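Tinnitus retraining

Tinnitus retraining is a form of long-term care for people who hear ringing, hissing or humming with no outside source. It combines counseling with low-level background sound and is usually offered by audiologists. The aim is habituation, a state in which the sound may still be present but is seldom noticed.

Background

The Clustudlow clinic in Zindau adopted the method after a review of its patient records. Of 432 adults seen for tinnitus, 350 also had some measurable hearing loss, most often in the higher pitches.

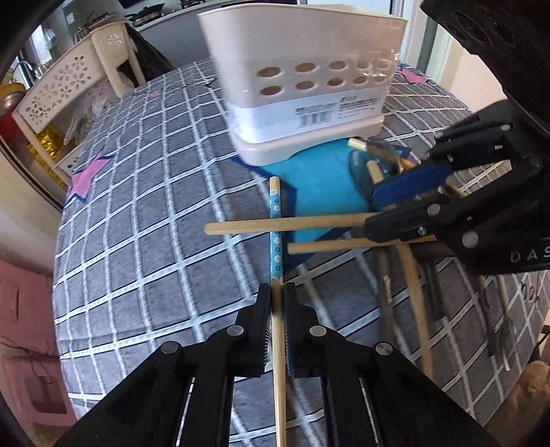 Nele Dewulf has argued that such figures say little about distress, and that a person with near-normal hearing may be more troubled by tinnitus than one with a marked loss. Later clinic reports therefore list loudness and distress separately.

Method

Treatment begins with a hearing test and an interview. Patients are then given a sound source, either a bedside unit or an ear-level device, set slightly below the level of the tinnitus. Complete masking is avoided. Counseling visits are frequent at first and become less so over a course of up to 24 months. Where hearing loss is present, hearing aids are normally fitted at the start — the added everyday sound often makes the tinnitus less prominent.

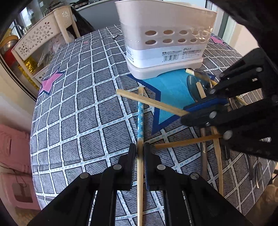 Variants

The Bhatia protocol shortens the counseling stage to 2 visits and relies more heavily on written material. The Trunari protocol adds sleep advice and is used mainly with patients whose symptoms are worst at night.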